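Hudcombe Pharmacy Group opens a medicine check desk for people who take pain relievers every day

Zistport, 9/19/21
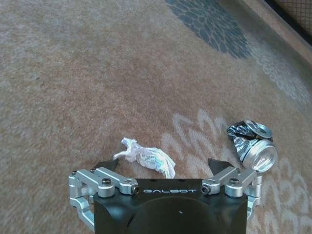 What is a medicine check desk, and who is it for?

It's a counter where you can sit down with a pharmacist, put everything you take on the table and go through it one box at a time. It's for anybody who uses pain relievers, cough medicine or cold remedies on most days, whether they came with a prescription or off the shelf next to the toothpaste.

I run the pharmacy side at Hudcombe, and I've wanted to do this for years, so forgive me if I go on a bit. We're opening the first desk in our Zistport store, at the back past the vitamins, and a second one will follow at our Kelitz store in January. The visits are free. You don't have to be a regular customer of ours, and you don't have to buy anything on the way out (although the coffee is decent and it's right by the door).

Why pain relievers? Mostly because they're so ordinary. People will tell me all about their blood pressure tablets, down to the color and the time of day, and then forget to mention the thing they take for their knees every morning. I did it myself with my own doctor! A pill you can pick up at the gas station doesn't feel like medicine. But acetaminophen, for one, turns up in an awful lot of products. It's in plain headache tablets, in nighttime cold drinks, in sinus capsules and in some prescription pain pills too. Take two or three of those on the same day and you can go over the daily limit without ever opening a bottle more often than the label says. Too much of it can do serious harm to the liver, and you may not feel sick right away.

Ibuprofen and naproxen have their own list. They can be rough on the stomach and the kidneys, and they don't mix well with blood thinners and certain blood pressure medicines. Then there are the old leftovers – the bottle from the dental work, the patches from somebody's back surgery – which I'd really love to see brought in and gotten rid of. Please don't share those, even with a family member who's hurting. A dose that was right for one person can be dangerous for another.

Before we settled on how the desk would work, we tried a small version of it in Zistport. We had 256 visits, and 59 of those people were taking two products with the same pain reliever in them. Most had no idea. The names on the boxes were different, the boxes came from different stores, and the small print on the back is, well, small. We talked it through, and where it made sense we called the prescriber while the person was still in the chair. It was a busy time and I enjoyed it more than anything I've done at work in ages.

What happens at a visit is pretty simple. You bring in your medicines in whatever you keep them in, and yes, a grocery bag is fine. Bring the vitamins and herbal products too. The pharmacist reads every label, asks how you take each one (not how you're supposed to take it, how you really do) and writes it all out on one sheet of paper in large type. You take the sheet home. If you'd like a copy sent to your doctor we'll send it, and if you'd prefer that we didn't, it stays with you. We've set aside a half hour for each person, and so far that's been enough, except for one lovely visit that ran on because we got talking about tomatoes.

The design of the sheet came from Mohamedi, a print and layout studio in Kelitz that we've worked with on our shelf signs. We went through five drafts. My first one had a table with so many columns that I couldn't read it without my glasses, and they told me so, very politely. The version we use now lists the name on the box, what's in it, how much, when, and what it's for. There's a blank space at the bottom for questions. I've noticed that people fill that space up in the parking lot and come straight back in, and that's fine with us.

I want to be clear about what the desk doesn't do. We won't diagnose anything, and we won't tell you to stop a prescribed medicine on the spot. Some of them need to be cut down slowly, with your prescriber keeping an eye on things, and opioids are high on that list. If you're worried that you or somebody at home has come to depend on a pain medicine, you can say so at the desk and you'll be talking to a person who has heard it before. We'll help you figure out who to call next. The chairs are behind a screen, and we keep our voices down.

If you think somebody has taken too much of anything, don't wait for an appointment with us. Call your poison center right away, or 911 if the person is very sleepy, confused, having trouble breathing or can't be woken up. Do this even if they say they feel okay.

A few practical bits. The Zistport desk keeps the same hours as the pharmacy counter. You can walk in, but mornings fill up first, so it's worth asking at the counter for a time. Afternoons are quieter. You're welcome to bring a friend or a relative along, and if you're coming on behalf of a parent, please bring them too if they're able, or call ahead so we can talk about permission. Medicines you no longer want can be handed over during the visit. We can't take needles or thermometers, but the counter staff will tell you where those go.

The Kelitz desk will work in just the same way once it opens in January. The store there is smaller, so we're moving the greeting cards to make room – I've already had complaints about the greeting cards.

Reporters who'd like to come by and see the Zistport desk are welcome to ask at the pharmacy counter for the pharmacy office. Please come between visits, and please don't take pictures of anyone's medicines. Blank copies of the medicine sheet are free to pick up in both stores, and you can take a few for the neighbors.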